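Ticket: Skareo hand gripper kit, tracking loss on right unit
Opened by: Édgar Cuervo, Drallstead
Vendor: Tevex support
Opened: January 31, 2024
Priority: normal
Status: closed, one item carried over

## Problem as reported

We have the two-hand Skareo kit on trial. The left gripper tracks fine. The right one drops out during sorting tasks, usually when the wrist turns inward over a container. The light on the gripper stays green. In Arango (the recording software, version 5) the right trace goes flat, then jumps to the new position when tracking comes back.

It doesn't happen on the calibration routine. It doesn't happen when the operator holds the gripper still over the table.

A typical dropout lasts 6 frames. The worst one was 55, and Arango threw out that whole recording.

## Setup

- Both grippers cabled, no wireless
- Left: triangular marker plate
- Right: marker rod
- Stands on both sides of the table, positions as in the quick start sheet
- Task: socks in and out of a plastic basket
- Room lights low, curtain closed

## Log

**Tevex, first reply**

Please run calibration again with both grippers on the table, then send the Arango log for one bad recording. Also check that the firmware on the two units matches.

**Édgar**

Calibration passed, same as before. Firmware matches. Log attached. I did 20 recordings after calibrating and the right side still dropped in over half of them.

**Tevex**

The log shows no data errors on the cable. The gripper is sending jaw position the whole time, including during the dropouts. Only the marker position is lost. That points to the marker or the line of sight to it.

Try swapping the USB ports for left and right anyway. We want to rule out the hub.

**Édgar**

Swapped. Arango asked me to assign left and right again, which took two tries because the dialog closes if you click outside it. After that, no change. The problem stays with the right gripper.

**Tevex**

Please check two things:

1. The collar where the rod goes into the top of the gripper. It should not turn by hand.
2. The cable path. If the cable pulls on the gripper when the wrist rotates, the rod can lean far enough to confuse the tracker.

**Édgar**

The collar turned a little with light pressure. I tightened it with the key from the box and calibrated again. Dropouts are shorter but still there.

On the cable: we run it back along the forearm with a loop at the wrist. The left one has its slack on the floor beside the table. 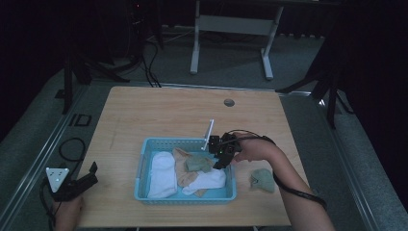
I tried more slack at the wrist and taped the cable at the elbow. With that and the tight collar I got a full set with one dropout, and it was short enough for Arango to fill in.

**Tevex**

Good. Please keep that routing. We are sending a triangular plate for the right gripper as well. The rod is the older part and we see more reports on it when the hand turns over a basket or bin. Calibrate again after you fit the plate.

**Édgar**

Plate arrived and fitted. The two screws supplied were too long for the mount, so I used the ones from the rod bracket. No dropouts in the sorting task since. I also ran it with the lights up and got the same result.

## Resolution

Loose rod collar plus cable pull at the wrist. Collar tightened, cable rerouted, rod replaced with plate.

## Carried over

- Wrong screw length in the plate kit. Tevex to send the correct ones.
- Arango assignment dialog closes on an outside click. Logged by Tevex as a separate bug, fix planned for the April release.
- Édgar asked whether the trial period can be extended by the days lost. Passed to sales.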